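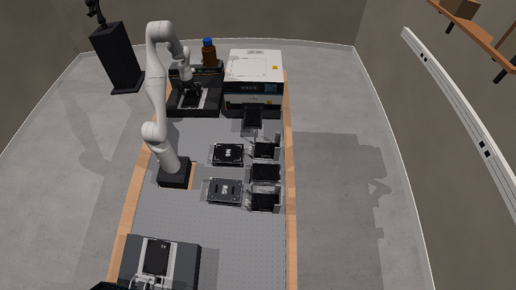 Zukivix plate placement faults, README

Release 2, October

This release replaces the first one. If you trained or tested anything on release 1, read "What went wrong" before you do anything else, as the success labels in that release can't be relied on.

Summary

Zukivix is a set of simulated plate placement runs in a small automated lab cell. A fixed-base arm picks up a multi-well plate, carries it to a holder and lets it go. The set was made for training and checking placement monitors, meaning software that decides whether a plate is properly down before the next step of a protocol goes ahead. Everything was rendered and simulated in Gidier. There is no real-world footage in the set.

There are 500 nominal runs and 500 fault runs. In the nominal runs the arm was given the correct holder position. In the fault runs it was given a wrong one, as explained below. Nine runs have an incomplete wrist force log. They have been left in and are flagged in the index.

The cell

The bench is a long perforated table with a rail along each side. The arm stands on a pedestal at the left and reaches along the length of the bench to the instruments at the far end. Tube racks and flat plates are laid out on the bench between the arm and the right-hand rail. The layout doesn't change between runs. Lighting direction and arm start pose do.

Yin is the scheduler that sends moves to the arm. We used the same build of Yin for the simulation as for our own bench, so any mistake in its configuration comes through unchanged. That was the idea, and it's how we found the fault.

What went wrong

Each holder in the cell has a stored position, and each holder also has a small offset that says where the plate should end up relative to the holder's mounting. Yin adds the two together to get the release point. During a clean-up of the configuration files, the offset was folded into the stored position of one holder. The separate offset entry was left where it was. Yin carried on adding it, so it was applied twice.

The result was a release point shifted sideways by a few millimetres. That is small enough that the arm doesn't collide with anything on the way in, and large enough that a plate can come down on one of the raised corner brackets and stay there at a tilt.

The scheduler didn't stop. Its placement check looked only at whether the gripper had opened and whether the arm had reached its commanded position. Both were true. The arm went exactly where it was told to go. A run with a plate sitting crooked on a bracket was logged as a success, and the protocol moved on to the next step.

We came across it when someone was going through the overhead renders for an unrelated shadow problem and saw a plate edge that wasn't parallel with the holder. We then re-scored every fault run from the simulator's own record of plate pose. Of the 500 fault runs, 158 ended with the plate not seated. All of them had been marked successful in release 1. In the remaining fault runs the brackets guided the plate in, or the friction settings let it slide down after release.
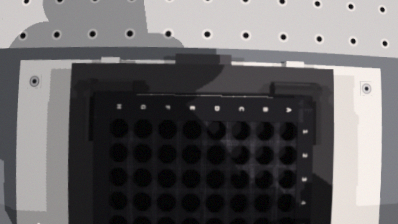 Maree Tolhurst
Simulation data maintainer, Hukura

Reading the overhead view

The overhead camera looks straight down at the holder and covers only the upper part of the plate. The plate is turned relative to the camera: the row letters go from H on the left to A on the right, and the column numbers start at 1 at the top of the right-hand margin and increase downwards. Anything you write that maps wells to pixels needs to take this into account. The first version of our own viewer didn't, and showed every well mirrored.

The plate and holder are both very dark. Shadows fall across them, and in some runs the left bracket is hard to tell from the shadow it's standing in. If you're labelling by eye, use the right bracket as your reference where you can.

Don't use the camera view alone to decide whether a plate is seated. A slight tilt towards or away from the camera barely changes the outline. Use the pose record.

Seated label

A plate is labelled seated when all of these hold one second after the gripper opens:

its height is within tolerance of the holder's floor
its tilt is below the limit in limits.txt
it has stopped moving
the gripper is clear of it

A plate that fails any one of them is labelled unseated. There is no in-between class. We tried one and two people sorting the same runs couldn't agree on it.

The old label is still in the index under scheduler_success, so that people can look at the gap between what Yin reported and what happened. Please don't train on it as ground truth.

Files

index.csv has one line per run
overhead/ has the overhead camera frames
bench/ has the wide view of the cell
pose/ has plate, gripper and holder poses for every time step
force/ has the wrist force log
config/ has the Yin configuration used, both correct and faulty
limits.txt has the tolerances used for the seated label
CHANGES.txt lists differences from release 1

Columns in index.csv

run_id: unique within the release and not reused from release 1
config: correct or faulty
scheduler_success: what Yin logged at the time
seated: the corrected label
force_incomplete: yes where the wrist force log has a gap
light_seed and start_seed: use these to reproduce a run
split: train, val or test

The splits were redrawn for this release. Scores on the old test split can't be compared with scores on the new one.

Known problems

Contact between the plate and the brackets is simplified. The brackets are rigid and the plate doesn't flex. A real plate in the same position might pop down into place or might crack, and the simulation will show you neither.

Wells are empty in every run. We have no spill model, so the set says nothing about how much liquid you'd lose from a tilted plate.

The fault always shifts the plate in the same direction. A monitor trained only on this set may learn the direction instead of the tilt. We've seen this happen with a small image model that did well on our test split and poorly once we flipped the sign of the offset. A release with mixed directions is planned but hasn't been started.

The wide view is too far away to show an unseated plate. It's included for people who want to check arm motion.

Using this for safety decisions

Please don't. A monitor that scores well here hasn't been shown to work on a physical cell. Our own bench was changed as follows once the fault was understood, and the changes don't depend on any learned model:

Yin now refuses to load a holder that has a folded position and a separate offset.
The placement check compares wrist force before and after release against a reference placement.
If the check fails, the arm backs straight up and the protocol pauses until a person clears it.
Automatic retry is off for plate moves. Pushing down on a plate that's already crooked makes things worse.

If you run Yin with configuration files that were tidied by hand, compare the holder entries with those in config/ before your next run. The faulty entry is marked with a comment.

Reproducing a run

Load the matching configuration from config/, set both seeds from the index and start the placement task in Gidier. Poses should match to the last stored digit. Rendered frames may differ slightly between graphics drivers, mostly along shadow edges.

Reporting a mislabelled run

Send the run_id, the label you think it should have and the time step you're looking at. Corrections go into CHANGES.txt and the index gets a new minor version. The frames themselves aren't re-rendered.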